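Sep 22, 2023

Long one today, so I'm typing this with my feet up and a bag of pretzels next to me. The gripper is back together! It took most of the day and I skinned a knuckle on the table leg, but it's back together and it closes straight again, and I feel about ten feet tall.

Where I left off last time, it was pinching crooked. You'd squeeze, and one side would arrive before the other, and anything thin would roll right out of it. I blamed the pads first (I always blame the pads), so I ordered a fresh set from Renby, and they sat in my drawer for a week while I used the thing anyway and complained. Well, this morning I finally opened it up and the pads were only half of it. Two of the little screws on the body had backed out far enough that I could turn them with a fingernail. I've had this tool since April and in all that time I had never once put a driver to those screws. Lesson learned, I guess, or at least written down.

So: everything off, everything wiped, screws back in with a dab of the blue stuff, snug and then a tiny bit more. I did them in a crisscross like lug nuts. One went in at an angle and I had to back it out and start over, and I said a few things to it. The slide got cleaned with a cotton swab and there was so much gray fuzz in there, I don't even know where it comes from. Then the new pads, which fit tighter than the old ones and needed a good push with my thumb.

The markers I was scared to touch. If they're even a little off, Skivex (that's our tracking program, for when I read this in five years and have forgotten) gets jumpy and tells me the tool is somewhere over by the door. I left them where they were and just cleaned them with a lens wipe. Ran the check afterward and it found them right off. The width reading was another story. Fully open used to read 687 and now it says 8 less than that, so I put the new number in the settings file and kept the old one in a note underneath. I did 150 open-and-close cycles by hand while listening to the radio. My wrist is not speaking to me.
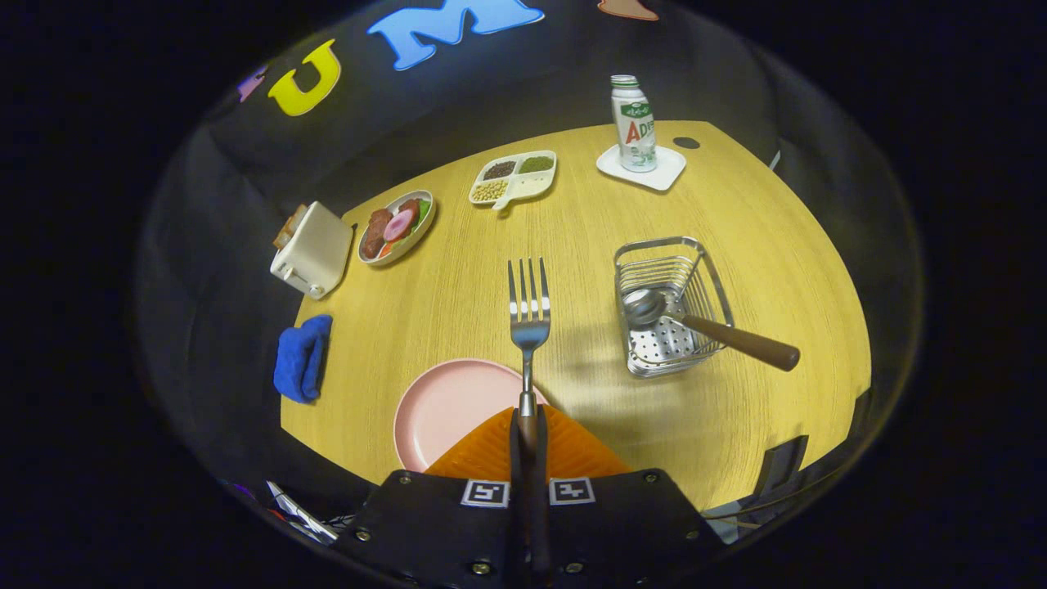 The grip test was the part I'd been looking forward to all day. I wanted something skinny and slippery, because a fat soft thing will sit in any old gripper and teach you nothing. A metal fork is about as mean as it gets, so the fork it was, held upright by the handle with the tines pointing out over the table, and I stood there grinning at it like I'd built a bridge. I'd like to try the spoon in the wire basket too, since that brown wooden handle is a whole different kind of surface. And then maybe the milk bottle, for something big and round.

Still on my list is the cable mess. I keep saying I'll get sleeves from Mets and bundle the lot, and then I remember what they charge for shipping and go do something else. I did write the repair into the log, entry 337, with the new width number in capital letters so I can't miss it. Also need to order more swabs, and a spare bag of those screws while I'm at it.

Okay, pretzels are gone. Bed.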